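Pre-Match Station Checklist, Plenda Winter Cup (League of Legends, 5v5)
Venue: Sundard hall, main stage
Date: 19/01/2024
Inspected by: Hashini Majumder

Mark each item OK, FIX or N/A. Comments go under the section they belong to. Teams are not admitted to the stage while any FIX is open.

1. Power and cabling

1.1 Each side of the stage on its own circuit: OK
1.2 Power strips off the floor and out of foot reach: FIX, then OK
1.3 Cable covers taped on both edges: OK
1.4 Breaker labels match the stage plan: OK

Comment: Strip at blue side, mid seat, was hanging by its cord. Screwed to the underside of the desk and rechecked. The plan still shows the old desk layout from the Bhuiyan qualifier. Labels are correct, drawing is not.

2. Player PCs

2.1 Side panels fitted and screwed down: OK
2.2 Air vents clear, 75 mm minimum to the desk wall: OK
2.3 Client patched to the tournament version: OK
2.4 Frame rate steady in a full custom game: FIX, then OK
2.5 Overlays and auto-updates disabled: OK

Comment: Red side jungle seat dropped frames in every fight around the dragon pit. Background update service was still on. Disabled it, ran the custom game again to the end, no further drops. Check this one first if a pause is called.

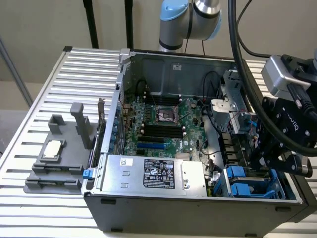

Replacement parts are signed out at the tech desk only. A player may swap to a spare station before champion select starts. After that point the swap needs a referee and a pause, and the draft is restored from the written record.

3. Peripherals and seating

3.1 Player-owned mice and keyboards checked for stored macros: OK
3.2 Chairs lock at height, no loose armrests: FIX, open
3.3 Monitor arms tight: OK
3.4 Headset and noise cover fit tested at 100 percent crowd volume: OK

Comment: Chair at red side support sinks under load. Replacement requested from Enow. Do not use the old chair from the practice room - it has the same fault.

4. Network

4.1 Wired connection at every seat, wireless off: OK
4.2 Ping equal on both sides, within 3 ms: OK
4.3 Voice channels separated by team: OK

Comment: Coach channel cuts out at the end of draft as required. Tested on both sides.

5. Stage and exits

5.1 Both stairs lit, handrails fixed: OK
5.2 Exit behind the caster desk unblocked: FIX, then OK
5.3 Extinguisher in date: OK

Comment: Flight cases were parked in front of the exit. Moved to the loading side. Recheck between games, as crews tend to put them back.

Open items: 3.2
Recheck due: 6 minutes before first draft
Signed: H. Majumder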